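The Long Life of a Used Book

A paperback costs very little to make and takes almost no effort to keep, and that is why there are so many of them. Most homes have a shelf, a box or a closet floor with books that were read once and put away. Sooner or later someone has to decide what happens to them.

In the town of Drullmont, that decision usually leads to a brick storefront on the lower end of Curero Street. Pfister Books has traded there for a long time under several owners. It buys, sells and swaps used books, and it turns down more than it accepts. In March the shop was offered 1,083 books and took in 476 of them. The rest went back out the door with the people who brought them.

Those numbers surprise people who have never tried to sell a box of books. A book feels like a thing that should hold its value. It has all its pages, it does what it did when it was new, and the price is printed right there on the back. But the used trade runs on what the next reader wants, and the next reader can be hard to please.

What sells

Cookbooks sell, if they are clean. So do field guides, repair manuals for common cars, children's picture books and almost any kind of mystery. Poetry moves slowly but steadily. A certain kind of thick historical novel sells all winter and then stops in spring. Travel guides are finished after a few years, and computer manuals even sooner.

Books in languages other than English are a special case. Many used shops refuse them, mostly for the simple reason that the staff can't read them and so can't price them. Pfister took the same line for years. Then a few regular customers started asking for Chinese and Spanish titles for their children, and the shop set aside two shelves near the window. The Chinese shelf is now one of the fastest to empty. Paperbacks go first, school stories and comics in particular, and parents often come in with a stack their own kids have outgrown and leave with another one.

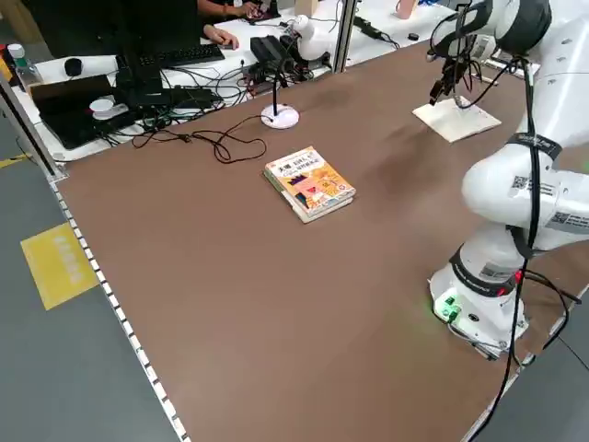
How a book wears out

The paper in a book is usually the last thing to go. The glue fails first. Most paperbacks are held together by a strip of adhesive along the spine, and older adhesives dry out and get brittle. Open a book like that flat on a table and the spine cracks. After that the pages come away in small groups, usually from the middle.

Heat speeds this up. So does a dry room. A book kept on top of a radiator or in a car over the summer can age more in one season than it would in ten years on a bedroom shelf. Damp does a different kind of harm. The pages ripple, the cover curls and, if it goes on long enough, mold starts along the edges. Mold is the one thing every dealer will refuse. The smell spreads to other books, and there is no cheap way to get rid of it.

Sunlight fades covers, and it fades some colors faster than others. Reds and yellows tend to go first. Blues last longer, and that is why a row of old paperbacks in a sunny window slowly turns blue. It doesn't hurt the reading, but it lowers the price.

Then there is the yellowing of the pages themselves. Cheap paper made from ground wood contains lignin, which darkens with light and air. Nothing can be done at home to reverse it. Keeping books closed, upright and out of the sun slows it down, and that is about all a reader needs to know on the subject.

Small repairs

A surprising number of damaged books can be put right at the kitchen table. The tools are plain ones: a soft brush, a white vinyl eraser, a bone folder or the back of a butter knife, some waxed paper and a bottle of white craft glue that dries flexible. School glue will do in a pinch but it dries stiff.

For a loose page, run a very thin line of glue down the inner edge, set the page back in place so that the top and bottom line up with the others, and close the book with a strip of waxed paper on each side of the page. Put something heavy on it overnight. A couple of hardcovers will do the job.

For a torn page, do not use clear office tape. It goes yellow, it oozes at the edges, and after a few years it falls off and leaves a brown stain behind. Mending tissue is sold in rolls and costs more, but a roll lasts for years. Tear it, don't cut it. A torn edge is softer and shows less.
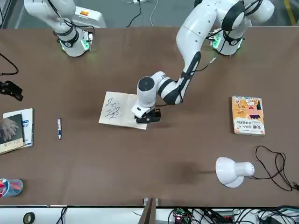
Pencil marks come off with the vinyl eraser, worked gently in one direction from the center of the page outward. Ink does not come off. Price stickers can be loosened with a hair dryer on low heat, held at a distance, and then peeled slowly from one corner. If some of the sticky stuff stays behind on a glossy cover, a little lighter fluid on a cotton ball will lift it. Do this near an open window, away from any flame, and never on a matte or cloth cover.

A musty book, as long as it is not moldy, can often be saved by shutting it in a plastic tub with an open box of baking soda for a week or two. The book should not touch the powder. Check it now and then. Some books need a month, and a few never lose the smell at all.

None of this is worth doing to a book that has real value. Signed copies, first editions and anything old enough to make you wonder should be left as they are. A dealer would rather see honest damage than a home repair, and a repair that was badly done can cut the price by more than half.

Swapping instead of selling

A lot of people who bring in books have no wish for money. They want the books gone and they want to know someone will read them. For them a swap works better than a sale, and it usually gives them more for what they bring.

The Darnmont Book Swap, held in the school gym one town over from Drullmont, started as a way to clear out a single garage. The rules fit on one sheet of paper. Bring up to 20 books, take a ticket for each one, and trade each ticket for any book on the tables. Hardcovers and paperbacks count the same. Textbooks and encyclopedias are not accepted. At the last swap 876 books came in and 815 went home with somebody, a far better rate than any store could hope for.

The leftovers are the weak point of any swap. If they are kept for next time, the same tired books come out again and again, and people who have seen them twice stop coming. Darnmont used to store them. Now everything left on the tables at closing goes to the paper recycler, apart from children's books, which go to the school library if they are in good shape. A few people objected to this at first. It is hard to watch books go into a bin.
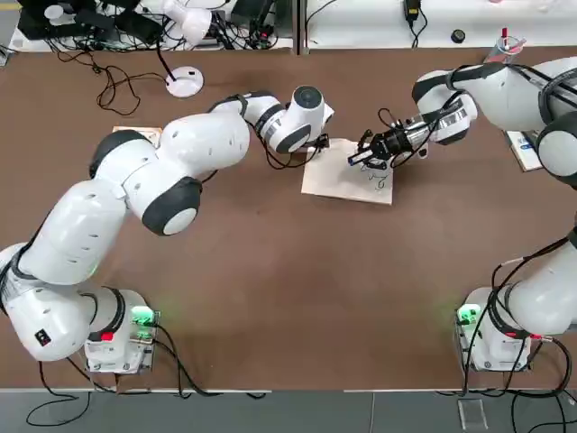 Sorting matters more than most first-time organizers expect. If books are laid out in the order they arrive, visitors give up after the second table. Five or six broad groups are enough. Children's, mystery, other fiction, cooking and home, history and biography, and everything else will cover nearly any crowd. Spines should face up in shallow boxes or out on a flat table. Deep boxes hide half of what is in them, and the books at the bottom never get seen.

Signs should be large and written by hand in thick marker. Leave an empty spot at the end of each table so people have a place to set down what they are carrying. Put the children's books low, and far from the door.

Deciding what to keep

People who handle used books every day tend to own fewer than you might think. The usual method is to keep what you would read again, what you would lend, and what someone gave you and wrote in. A book that fits none of those can go while it is still in good enough shape for another person to want it. Waiting is the most common mistake. A novel that could be swapped easily the year after it comes out may be worth nothing once every house in town has a copy.

If you plan to sell, call first and ask what the shop is short of. Bring one box, with the spines facing up so the buyer can go through it quickly. Wipe off the dust. Take out the bookmarks, receipts and photos, and flip through each book by the spine before you pack it, as people have left cash, letters and at least one train ticket in the ones they sold to Pfister. The shop keeps what it finds in a shoebox behind the counter, and the owners are welcome to come back for it.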